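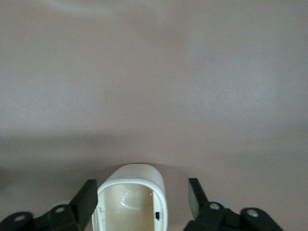 I spent most of a morning last week watching one robot cell get a tune-up at Clustis, the little packaging shop out past Cultow, and I had a much better time than I expected to. The cell has a name (Nitden, it's on the work orders and everybody uses it) and its whole job is picking up small parts and putting them down again somewhere else. When I got there the two black fingers were spread open with a hollow white plastic piece, something like a cup or small container, between them, and the gap on the left was narrower than the gap on the right. I'd never have noticed. The technician spotted it before she'd even put her coffee down!

So that was the first job, getting the gripper centered. She doesn't touch the fingers for this, she moves the whole wrist over a hair from the handheld controller, closes up slowly, opens again, and looks. Then she does it again. The shop used to check this once a month, and since the summer they've been doing it every 11 days, on a schedule taped inside the cabinet door.

After that came the brackets that carry the fingers. She wiped them down with a dry cloth (no spray anywhere near the joints, she was very firm on that) and went over the screws with a small torque driver. Two of them took a bit of a turn. She wrote that down, along with which side, and told me a screw that shows up in the notebook twice gets replaced the third time.

The part I liked best was the pads. They wear, of course, and a new set comes from Yazdani, the supply house across the county line, in a flat envelope you could lose in a desk drawer. Swapping them takes roughly 8 minutes if the old ones come off clean. She keeps 4 spare sets on the shelf and gets grumpy when it drops below that, and I can't say I blame her, given what shipping was like this spring.

The cell was supposed to be back on regular work by lunch. I had to leave before then, so I missed the restart, but I've been invited back in December when the cable bundle along the arm gets changed out. That one's an all-day job and I'm told to bring a sandwich. The shop isn't open to walk-ins right now, but if you've got a question about the cell you can leave it at the front office and somebody will call you back.

October 3, 2020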